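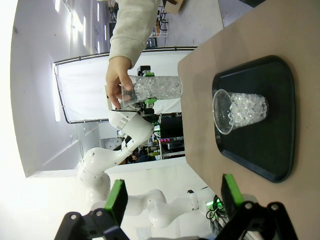 Monday, April, 8:40 am

Campus history bench, working notes. The Saltcombe gateway is getting really good now! I finally have the order of events for the two stone lions, and it's stranger than the version on the plaque. They were carved for the old agricultural college, sat on the north gate until the road was widened, and then spent years behind the dairy barn before anyone thought of putting them by the library steps. Mirta found the barn part in a grounds ledger, in pencil, next to an entry for fence wire. I keep thinking of a clear plastic cup full of water beads, the way it looks lying sideways with a hand around the rim — all that glassiness with hardly any edges. The blue tesserae in panel 2 have the same look in low sun and they are a pain to photograph for the same reason.

Panels, where we stand:

Panel 1 (the plowing one) is fully traced. Bautista did the tracing on film over two evenings and his lines are beautiful, much better than mine. He thinks the ox was reset at some point because the grout on its back is grayer and the pieces sit a hair proud of the rest. I went and ran my thumb over it and I agree.

Panel 2 (the river). Half traced. Lower left corner is missing 4 pieces that I'm sure were there in the alumni newsletter photo. Check the box of loose tesserae in the archive room, the one labeled Covach. Covach was the contractor for the library move, so if anything was swept up at the time it would be in there.

Panel 3, not started. Needs the ladder.

10:15

Went through the Covach box. So much stuff! Mostly floor tile, a brass hinge, an envelope of receipts, and at the bottom a tobacco tin with blue glass in it. Color is right for the river. Thickness is right too on the ones I put the calipers on. I have not tried them in the gap yet, waiting for Valentina F. so there are two of us looking.

One of the receipts is made out to Aigner for 325, no currency written, "for lettering, gate." That's the first time I've seen a name attached to the lettering. The letters over the arch have a funny narrow R that I've always loved and now there may be a person behind it. Ask Thanasis if Aigner turns up in the payroll books.

1:30 pm

Valentina Figueroa came by and we tried the blue pieces. Two fit. Really fit, with the old mortar on the back lining up with the ridge in the bed. The others are close in color but the wrong shape, so maybe from higher up in the river. Back in the tin, tin relabeled.

She also raised the date problem. The plaque says the lions and the mosaics went in together. The ledger has the lions back at the library a full summer before the glass was ordered. I'd go with the ledger. Valentina Cáceres has the class letters from those years, and somebody in there must have complained about walking past bare concrete.

Still to do:

Trace the rest of panel 2, including the corner
Copy the Aigner receipt, both sides
Scan the ledger page with the fence wire entry
Borrow the ladder from Branex (they have it until the gutter work is done)
Caption draft for the walking tour leaflet, print run 3000, so the lion date has to be right before it goes

4:50

Thanasis called back. No Aigner in payroll, but he found one in the list of evening students, drafting class. I'm going over there first thing tomorrow with the receipt.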